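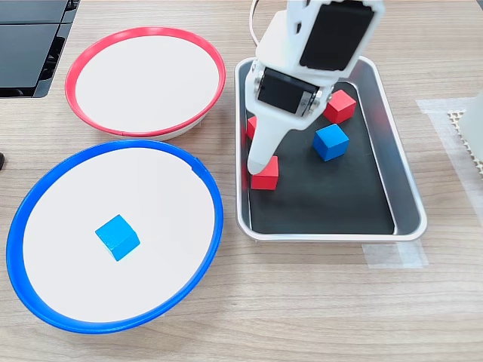

Sorting cell, gripper finger at the lower left red cube

Ticket: Drinano sorting cell, gripper lets go of cube too early
Opened by: Charito Barredo, October 2020
Assigned: Benjie Tan

When the arm carries a blue cube to the blue plate, the gripper sometimes opens before the plate. Red cubes have the same problem but less often. I restarted the controller two times and the fault came back.

Benjie: I read the log. The wrist servo reports its target before it has arrived, so the open command is sent too soon. Please do not change the tray position, the tape marks are our reference.

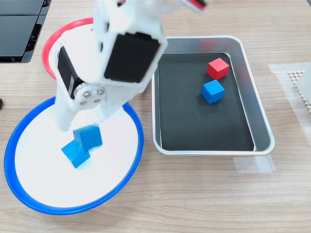
Can I continue to run the cell while the fault is open?
Please run it only at 30 percent speed and stay near the stop button.

Charito: I did 12 cycles at this speed. One cube was dropped, it was a blue one. The servo horn screws are tight, I checked each of them with the small driver.

Benjie: Then it is the settling time. It is 75 ms now, please set 300 ms in the arm settings and save. Home the arm after saving, or the old value stays in use.

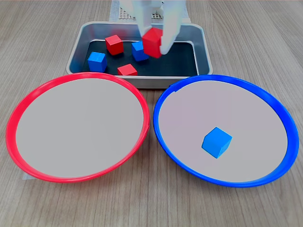 Red cube in the gripper, seen from the plate side

Charito: Saved and homed. I will do the same test again, blue cubes first.
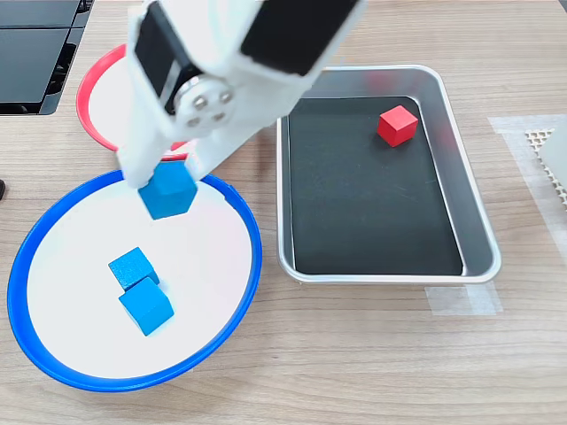
Still to do before closing
Repeat the test at full speed. Write the new value on the setup sheet. Trinidad Macaraeg asks also for a copy of the log.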